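## About Plurton

Plurton is a small pottery and tableware shop in Lendham. Selvaraj Liyanage and Mitali Uddin opened it in May with 128 pieces on the shelves.

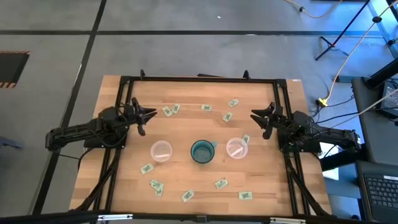 We sell mugs, bowls and a few plain storage tubs. Mugs are what most people come in for, and teal is the colour we stock most of. The speckled glaze varies, so no two have the same pattern of dots.
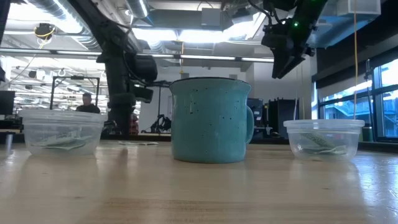 Prices are marked on the base. Chipped seconds are kept on the bottom shelf and sold at half price. Miklós Bíró looks after orders for cafés, with a minimum of 2 boxes. Please allow a month for delivery.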